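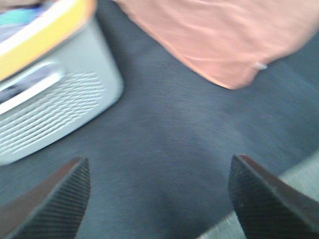
**FOR RELEASE IN OCTOBER**

**Flusta opens its laundry-pickup work to outside testers, and admits the folding can wait**

LORNAU – I write these releases myself because we're a small company, so you'll have to put up with "I" and "we" all the way down. The news first: starting this October, Flusta is opening its household chore trials to outside testers, and we're publishing the full log of our first round, good runs and bad ones, all 3,508 attempts of it. The chore is one everybody reading this has put off at some point. There's stuff on the floor, there's a laundry basket, and the stuff should be in the basket.

People ask me at every trade show whether a machine can do the housework yet. My answer this year is "a bit of it, slowly, if you're patient and you don't own too many socks." I know that's a strange line for a press release! But we've all seen the videos where a robot folds a shirt in a spotless white room, and I've had enough phone calls from people who wanted to buy that video to know that a plain answer saves everyone time.

**What we set out to do**

We picked floor pickup because it sounds easy. A person does it half asleep, bent over, with a coffee in the other hand. For a two-fingered gripper it's a pile of small problems. Cloth has no fixed shape, so the machine can't learn "towel" the way it learns "mug." A towel dropped twice never lands the same way, and the good place to grab it moves every time. Then there's the floor. Pinch too high and you close on air, pinch too low and you've got a nice firm grip on the rug. (We have a lot of rug grips in the log. Please enjoy them.)

We score an attempt as good only if the item ends up completely inside the basket and the basket is still standing. A sleeve hanging over the rim counts as a miss. My colleagues argued with me over that one for most of a month, and I won, mainly by being stubborn. If I came home and found sleeves hanging out everywhere I'd think the job was half done, and so would you.

**How it went**

Out of the 3,508 attempts, 254 ended with a person stepping in to stop the arm or free something that had snagged. That's too many for a machine you'd leave alone in your home, and we aren't going to leave one alone in yours. The rest sorted themselves into clean drops, sloppy drops and plain misses, and the log has every one labeled so you can do your own math and tell us if you disagree with ours.

Thick cloth was kinder to us than thin cloth. Towels went well. Tights were a disaster. Anything with buttons fell in the middle, and fitted sheets we gave up on early, which I suspect makes the arm more human than any of our other results do.

Speed is the other sore point. I raced the arm once, for fun, with the same number of items each. I finished, made a sandwich, ate it, and came back to watch it work on a pillowcase. We could turn the speed up, and for a few days we did, but the grip got worse and the misses piled up, so we turned it back down.

**What about the shop floor?**

Larkau, the commercial laundry across the river, has let us run a second set of trials in its sorting area, and the picture there is a little sunnier. A laundry has the same bins in the same places every day, the lights don't change, and no one's cat walks through. The items are mostly alike too. The arm got steadier there, and the crew started giving it the boring overflow bin without being asked.

It still can't keep up with a person who knows the work. The sorters at Larkau can tell by feel, through a glove, whether something is cotton or a blend, and they toss it in the right bin without looking. We have nothing close to that and I don't expect us to have it next year either. What the arm can do is keep plugging away at the dull end of the pile during breaks, and for a busy laundry that may be worth paying for sooner than anything we could offer a family.

**What we're releasing**

- The full log of the first round, with every attempt labeled
- Our scoring rules, sleeve rule included
- The grip pad drawings, free for schools and hobby builders
- A short guide to setting up the same chore on your own floor

The control software, which we call Yaman, goes to testers first. We have room for some 600 testers in the opening group, and we'd love a mix: labs, repair shops, laundries, schools, anybody with a small arm and a messy floor. The second round of trials is planned at 3,000 attempts, with a lot more thin cloth in it, and testers will help us choose the items. Bring your tights.

**What comes next**

Folding is on the list, a good way down. Before that we want the arm to notice when it has picked up two things at once, and to quit trying after a few misses and ask for help. Stairs, beds and the gap behind the washing machine are all out of reach for now.

Tester sign-up opens at 9 a.m. on the first morning of the October release, through the Flusta website. Reporters who'd like to watch a session at our Lornau workshop are welcome to write to the press desk. Wear comfortable shoes and bring a snack, as a full basket takes a while.

**About Flusta**

Flusta builds small robot arms and the software to run them, and is based in Lornau.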